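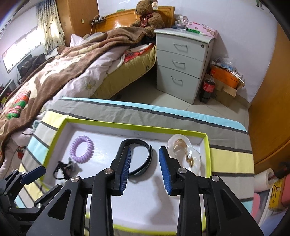
Home Rooms Drawers Gallery Older

Bedroom sort, the small stuff

Quick post, typing this before work. Finally got to the hair things. They had been living everywhere, bathroom shelf, coat pockets, the bottom of my gym bag, one in the car. Did the whole lot Tuesday evening at the foot of the bed with the radio on. Took 40 minutes and I'd budgeted for ten.

Gallery is short this time, more notes than pictures. Sorry, hurried.

The box. Shallow, open, white with a lime green rim. No lid and I don't want one. Lids are how I lose things for a year. Low sides so you see the lot at once.

Purple coil tie. Light purple, the spiral kind. My favorite for sleeping in, doesn't leave a dent. Keeper.

Small black one next to it, thin curved band. Keeper for now, on probation. I have thrown out so many of these and then needed one the next morning.

Black strap, the one curled round in a loop in the middle. Stays. I go back and forth on wether it belongs with hair or with gym.

Clear wavy-edged one with the golden brown middle. Gladys Valderrama passed it on to me when she cut hers short. Too pretty to sit in a bathroom cabinet.

The striped cloth. Gray, pale yellow, light blue, dark lines between. I sort on it every time, small things don't roll off the way they do on a bare surface. Needs an iron. Not getting one.

Brown blanket on the bed behind. Yes it's all bunched up at the headboard end. Bed was next on the list and then it was late.

What went: anything with the elastic gone, anything with a metal join (snags, hate them), a bag of kids' barrettes for my niece. Nearly 70 bobby pins into a mint tin, and the tin goes in the top drawer, left side, behind the socks. Writing that down here so I can find it agian.

Still to do: scarves, the belt hook, under the bed. Under the bed will be its own page. Maybe two.

Rooms Drawers Gallery Older

Comments

Marisol Escobedo
I do mine on a bath towel, same idea. The coil ties shrink back if you drop them in hot water for a minute, in case yours gets stretched out!

Roswitha Kettler
No lid, no. Dust. I tried the open box in our place in Okelham and was rinsing it every week.

Trinh Trương
Strap goes with gym. Final answer. Also please do the scarves next, mine are in a grocery bag and I need somebody to copy.

Marisol Escobedo
Roswitha, put it in a drawer! Open box, closed drawer.

Roswitha Kettler
The drawer is full of scarves.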